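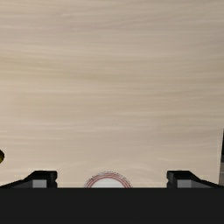

Pale grain in beige and tan, running lengthwise.

Visit to the Bunnag veneer and table works
Posted March 26, 2026

Our furniture group went to Bunnag earlier this month. There were 11 of us, which is the most they will take on a tour, and two people on the waiting list missed out. I am told there will be another chance in the autumn.

The works is on the old brickyard road, past the second roundabout. If you are driving, ignore the first gate, which is for lorries. Visitors park by the canteen. We signed in, were given ear plugs and a hi-vis vest each, and were met by Bevan Ruawai, who runs the timber yard and took us round for the first half.

We began outside. Bunnag buys most of its ash and oak as sawn boards and lets them stand under cover before they go near the kilns. Bevan said the time in the yard depends on thickness and on the weather, and that a wet winter like the last one puts everything back. The boards are separated with thin sticks so the air can get through. He showed us one pack where the sticks had been put in out of line, and the boards at the bottom had taken on a bend. They will be cut into short lengths and used for drawer parts.

There are 4 kilns, two of them new. We could not go inside as all four were running, but we stood in the control room and looked at the charts. A load of ash that day was on its ninth day. One of our members asked about the cost of heating them and was told that the offcuts and sawdust are burned on site, which covers most of it in summer and a good deal less in January.

The veneer shop was the part I had come for. It is quieter than the rest of the building and kept a little damp, so the sheets do not crack. Sheets from one log are kept in the order they were cut and numbered in chalk. The matching is done by eye. Wellington Miranda has been doing this job for 36 years, and he laid out a few sheets for us in different ways: side by side as they came, then with every other one turned over like the pages of a book. The second way gives a mirror pattern, which he said customers ask for and he does not much like on a dining table. He prefers long, gentle grain with the colour allowed to drift a bit from one side to the other. He also said that most complaints about colour come from people who have left a bowl or a mat in the same spot by a sunny window.

From there we went through the press room and on to finishing. They use a hard wax oil for most of the range, and a lacquer for the Clisow tables, which go mainly to cafes. The smell in the spray area was strong even with the fans on, and a couple of us went out early. Bunnag makes roughly 1,000 tables a year, and the Clisow is the largest part of that.

Lunch was soup and rolls in the canteen, paid for separately. There is a small shop by reception selling seconds and bags of offcuts. I bought a bag of ash ends and a tin of Gukero wax. The offcuts are good value but check the ends for splits - mine had several.

A few notes for anyone going on the next visit. The floor in the yard is uneven and there is a fair amount of standing. Photographs are allowed everywhere except the press room. The tour lasts two and a half hours without lunch. The bus from Plullier stops at the top of the road, but the last one back leaves at ten to four.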